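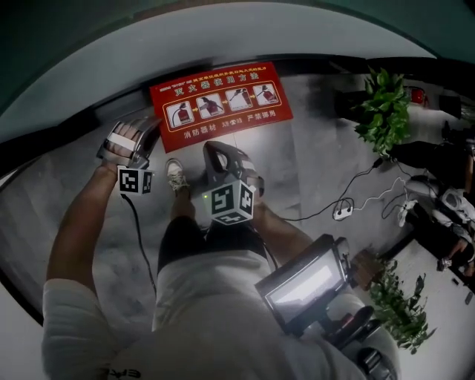
Week 6 notes: Looking after the space you record in

Hand-held capture, good practice unit
Prepared by Ningsih Nugroho, with additions from Abrehet Gebretsadik

Welcome back, everyone, and thank you for the very lively discussion last week about what counts as a clean demonstration. I promised we'd get to floors, and so we shall. I know it sounds like the dull end of the course (it's the bit I enjoy most, so please bear with me), but a good share of the trouble people have with hand-held grippers starts somewhere below the knee.

When you work at a bench robot, the hazards mostly stay put and you learn where they are. With a pair of grippers in your hands you become the moving part, and whatever you've strapped on or plugged in comes along with you. Your eyes are on your fingers and your hands are full. So the rules in this unit are written for a person who isn't looking down, and I'd like you to read them with that person in mind.

Signs and safety equipment

Fire equipment notices come first. The red sign on the floor in our opening photo is headed 灭火器使用方法, how to use a fire extinguisher, and it runs through the steps in four little drawings: pull the pin, aim the hose, squeeze the handle. The bottom line tells you that fire equipment must not be moved. Some of you read Chinese and plenty of you don't, and our rule is the same either way – find out what every safety sign in your area says before you pick anything up. If you can't read one, ask, and write the meaning on your session sheet.

Don't stand on a safety sign, don't put a task object on it, and don't use it as a handy marker for your start position. Abrehet would like me to add that a sign and an extinguisher are two separate things. Knowing where the sign is does not mean you know where the extinguisher is, so go and find that too.

Cables on the body

Wired grippers are perfectly good to work with, as long as you give the cable some thought. Run it along the inside of the forearm and down to the waist, and leave enough slack that you can reach all the way out without a tug at either end. Try the full reach slowly a couple of times before recording. Two people should be at every fitting, the wearer and a partner, and it's the partner who looks for loops hanging low enough to catch on a knee or a chair back. Please don't skip this because you've done it before!

Cables on the floor

Power strips and loose leads are the thing I mark people down for most often, and I'm afraid I'm not very sorry about it. Look again at the white strip on the concrete, with its plugs in and the black and white cables spreading out across the floor, and then at how close a working area can be to something like that. Before you begin, please do the following.

1. Agree on the working area out loud with whoever else is in the room.
2. Move strips and leads out of it, or choose a different area.
3. Lay what's left along a wall, or cover it where people have to cross.
4. Shift pot plants, boxes and other small things that a heel might find.
5. Wear closed, flat shoes, laced properly.

Other people nearby

Anyone sitting or crouching close to the wearer is inside the working area, whether they think of themselves that way or not. They need to know when a take starts and when it stops. We use the words "live" and "clear", said at an ordinary volume and answered every time. If there's no answer, there's no take.

Marker cubes

A short word on these, as Lukov and Clerard groups both asked. The printed faces need to stay flat, clean and uncovered, so keep sleeves, straps and cables off them. Carry the gripper by its handle and never by the cube. If a face is scuffed or lifting at a corner, put the gripper aside and tell one of us – a bad marker can spoil a good deal of work before anybody spots it.

For next time

Read the Sketoreck site rules, sections 2 and 6, and bring a sketch of your own recording area with the exits, the extinguisher, the power points and the agreed working area drawn in. Pencil is fine. The Ayele group will be presenting first, and the rest of you should come with a question for them.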